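Re: Section 4, container handling – draft wording
From: Miloslav Štefanec
To: Climcombe working group list

On Tuesday, January 15, 2019, the Seltis office wrote:
> Does the 30 mm clearance in 4.2 apply to open
> baskets, or only to closed boxes?

It applies to both. Members should check that a basket is empty before any grip on its outer walls, and should record the finger opening on the test sheet. Kopecký has asked for 24 trials per container – the present draft keeps that number. Comments on 4.2 are welcome until the next call.

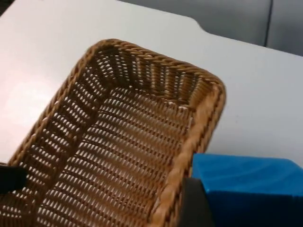

Section 5 will follow separately.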